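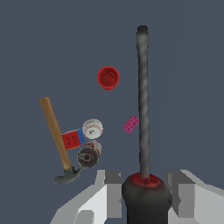

Words by Jeanie Semple
Filed under: Out and about, April

I finally got to the open day at Van den Broek, the returns warehouse out past Virnbridge, and I stayed way longer than I meant to! I'd pictured aisles and forklifts. Most of my morning went on one sorting line and the little room next to it, where they try out every pick in simulation first.

Zoila Henao runs that room. She used to be on the line herself, lifting stuff out of totes for whole shifts, and now she builds practice pickups for the grippers. Returns are such a jumble – the one on her screen had a hammer, a red cup, a ball, toy bricks and a can, with the gripper fingers on either side of the black base of a plunger sort of thing. She spends ages on the tall awkward items (I would have given up by lunch).

The line handled 2,484 returns the day before we came, and 49 of them went to the hand bench. That bench is where Orlando Rengifo works, with two arms feeding him whatever they can't settle on. He likes that his shoulders don't ache any more. He's less keen on the quiet – four people used to stand there and chat all day, and now it's him and the radio. Two of the others moved over to repairs and got a pay bump, which he brought up more than once!

Coffee was free and the parking was terrible. Go in by the Brandberg gate if they run it again, and ask to see the repair benches, which I missed.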